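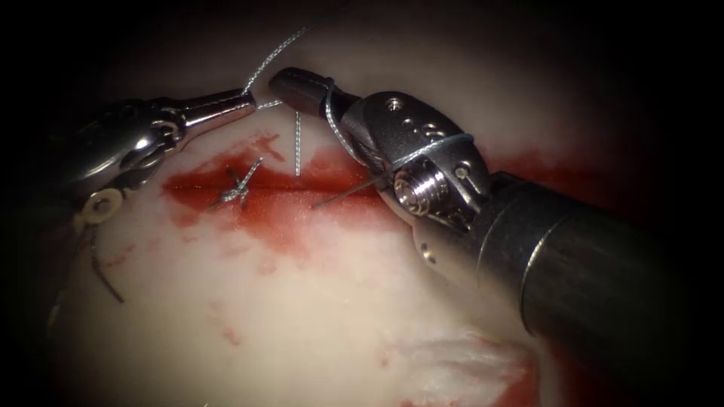
Fig. 7.1 Two robotic instruments suturing an incision in a tissue pad.

Chapter 7
Lining Things Up: A First Look at Image Registration

My first proper job was at a small imaging firm called Stimik, and in my first week I was handed two scans of the same head and asked to put one on top of the other. I thought this would take me until lunch. They were the same head, after all! I loaded both into the viewer, dragged one over the other, and got something that looked like a person with two noses and an ear in the middle of the cheek.

One scan was a CT and the other was an MR. They'd been taken on different days, on different machines, with the patient's chin tipped at a different angle. The slices were thicker in one than in the other. And one of them (I found this out much later, after a lot of tea) was stored with its axes in a different order, so my starting position was off by 90 degrees before I'd even begun.

Image registration is the job of finding out where each point in one picture belongs in another. I've been doing it on and off ever since, and I still enjoy it more than almost anything else in medical imaging, partly because you get to see straight away when you've gone wrong.

7.1 What we're trying to find

Let's have some words we can share. One of your two images stays still, and we'll call it the fixed image. The other gets pushed about until it fits, and that's the moving image. Some books say "reference" and "floating", or "target" and "source", and you'll meet people who use "source" and "target" the other way round from each other in the same meeting. I'll stick to fixed and moving all the way through.

What we want is a transform, a rule that takes a position in the fixed image and tells us where to look in the moving one. Yes, it runs in that direction! Nearly everybody expects it to go the other way the first time they write one. Think about how you'd fill in the finished picture, though. You step through the fixed grid one voxel at a time, and at every step you need to know what value to put there. So you ask the transform where to look in the moving image, go and look, and bring the value back. If you do it the other way and throw moving voxels at the fixed grid, some grid points get hit twice and some never get hit at all, and you end up with a result full of little holes.

When you go and look, you'll almost always land between voxels. Then you have to interpolate, which we did in Chapter 3. Linear will do for now.

7.2 How much is it allowed to bend?

Before you write any code, decide what sort of movement you're going to allow. I mean it about before. I've watched good people spend a fortnight tuning a stretchy transform on a skull.

A rigid transform only slides and turns. In three dimensions that gives you three numbers for the sliding and three for the turning, and that's your lot. It's the right choice for a head, or for a single bone, or for anything else that keeps its shape between one scan and the next.

An affine transform adds stretching and shearing, so you have twelve numbers to find. It's handy when you don't quite trust the voxel sizes in the file, or when you're matching one person's brain to another person's and want a rough fit to begin with.

After that come the deformable transforms, where every part of the image can move a little differently from its neighbours. Livers need this. So do lungs, which won't sit still for you at all. The price is that you might be looking for thousands of numbers instead of six, and with that much freedom the computer can make almost anything match almost anything. I once saw a deformable registration squash a kidney until it looked very convincingly like part of a spine. The score was excellent!

My rule is to start rigid, look at what's left over, and only then ask for more. We'll stay with rigid for the whole of this chapter. Chapter 8 is where things get bendy.

7.3 The matching-points way

The oldest idea is also the friendliest. Find a few spots you can recognise in both images, mark them in each, and work out the slide and turn that brings the two sets of marks together.

You need at least three spots, and they mustn't all lie along one line, or the whole thing can spin about that line like meat on a skewer. More is better. The maths that finds the best fit has a neat direct answer (no guessing, no going round in loops), and Section 7.6 takes you through it a line at a time. My own version, in the code folder for this chapter, comes to 29 lines with the comments taken out.

The trouble is with the marks. Somebody has to place them, and hands wobble. Ask two people to click on the same corner of the same bone and they'll pick different voxels. Ask the same person before and after lunch and you'll get much the same story.

And there's a trap in how you check your work. Once you've lined up the marks you can measure how far apart each pair still is, and it's very tempting to call that your error. It's the error at the marks. What you usually care about is the error somewhere else, at the place in the body you're interested in, and the two can be badly out of step. If all your marks are bunched up near the forehead, a tiny mistake in the turn barely shows there, but it grows and grows as you move towards the back of the skull. So spread your marks out, and try to have the interesting place somewhere in the middle of them.

I learned this from a colleague's printout on the Lutia project, where the marks matched beautifully and the back of the head was out by the width of my thumb.

7.4 The whole-picture way

Suppose you don't want to click on anything. You could let the computer try a position, score how well the two images agree, nudge the position a bit, score it again, and carry on until the score stops getting better. That's really all there is to intensity-based registration, and the rest is about doing it well.

You need a score. If both images came from the same kind of scanner, with the same settings, you can take the difference at every voxel, square it and add it all up. A small total means a good match. That works nicely for two CTs, where a given stuff gets roughly the same number each time.

It falls flat on a CT and an MR. On the CT scale, water is set to 0 and hard, dense bone can go past 1000, so bone comes out bright. On most ordinary MR images that same bone is dark, and MR numbers haven't got a fixed scale to begin with. Subtract one from the other and you get nonsense, however perfectly they're lined up. In fact, the subtraction may be happier when they're in the wrong place.

What you need there is a score that doesn't care whether the numbers are equal, only whether knowing one helps you guess the other. If bright in the CT tends to go with dark in the MR, lovely, that's a pattern, and the pattern gets sharper as the images come into line. The usual score built on this idea is called mutual information, and we'll build it up from a plain two-way histogram in Section 7.8. Don't be put off by the name. I put off learning it for ages because it sounded hard, and then I did it on the back of an envelope.

You also need a way of deciding the next nudge. This is where most of the swearing happens. The score, as a function of position, is a lumpy landscape with lots of small hills in it, and a simple climber will happily sit down on the first one it meets. Starting with blurred, shrunken copies of both images helps a great deal, as the blur flattens the small hills. Get a fair answer there, then move up to sharper copies and carry on.

I normally cap it at 200 steps for each level. If it hasn't settled by then, I've usually got something wrong further back.

7.5 Looking at the result

Please look at your results. I know that sounds silly, but I've reviewed work where no human eye had been near the output, only the scores.

My favourite check is the chequerboard. Show squares from the fixed image alternating with squares from the moved one and run your eye along the edges. A skull that carries on smoothly from square to square is a good sign, and one with steps in it isn't. Look at all three slice directions, too. I've been fooled by a result that was perfect from the front and tilted from the side.

The exercises use two sets of data. The Yazzie set is the easy one, with pairs of CTs and small movements. The Urkamness set has CT and MR together, and a few of the pairs start a very long way apart. Begin with Yazzie, even if you've done some of this before. You'll want your code to be boring and dependable before you point it at the other one.

Before Section 7.6, open the first Yazzie pair in a viewer and try to line it up by hand. Write down the six numbers you end up with and keep the bit of paper, as we'll be using it in Exercise 7.2.

Anjana Rathnayake

Last updated: 4th August

Comments

pixelmoth
The bit about the transform going from fixed to moving finally cleared up a bug I've had in my coursework since April. Thank you!!

Greta H.
Is the mark-placing error in 7.3 the same at every mark? Mine are much worse along the slice direction.

Anjana Rathnayake
Greta, no, and yours is the normal case when slices are thick. The method in 7.6 treats every mark and direction alike, so it'll be a bit off for you. There's a weighted version in the further reading.

tomasz_r
Link to the second Urkamness file gives me an empty folder. First one downloads fine.

oldcoder
Did the by-hand exercise and was very pleased with myself until I looked at it from the side.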